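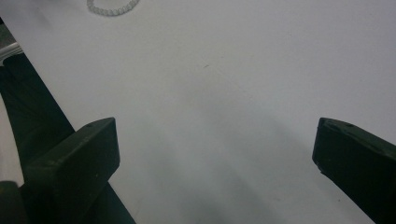

Korkor Darko had wanted a table like this since the apartment on Rorow Street, where she and Annelies ate off a trunk and rolled dumplings on the ironing board. Now the lease at Nernis was signed, the movers had gone, and she stood in the new kitchen with her shoes still on, grinning like a kid. What a surface! Pale gray-white, no pattern, nothing printed on it anywhere, smooth and matte and a little bluish toward one side where the light was better. She could already see flour on it.

"You're petting it," said Annelies from the hall.

"I'm getting to know it."

"It cost us 101 dollars at a yard sale."

"Best 101 dollars ever spent by anyone!" Korkor laid her cheek down flat and looked along it toward the window. From there it went on for miles – a salt lake, a skating rink, the parking lot of heaven. She said so. Annelies came in with a box marked POTS, which was full of scarves, and looked around for somewhere to put it.

"Not there," said Korkor.

"Korkor. It's a table."

"One more minute. After that it's mail and keys and your seed catalogs until we die, and I'll love that too, I really will, but give me one more minute."

Annelies set the box on the floor. She pulled off her gloves, bent down on the other side, and put her own cheek where the shadow was.

"Oh," she said. "It does go on, doesn't it?"

"Miles."

Somewhere downstairs Arwel Cadwaladr was leaning on the buzzer – he had the chairs, and he had parked in front of a hydrant.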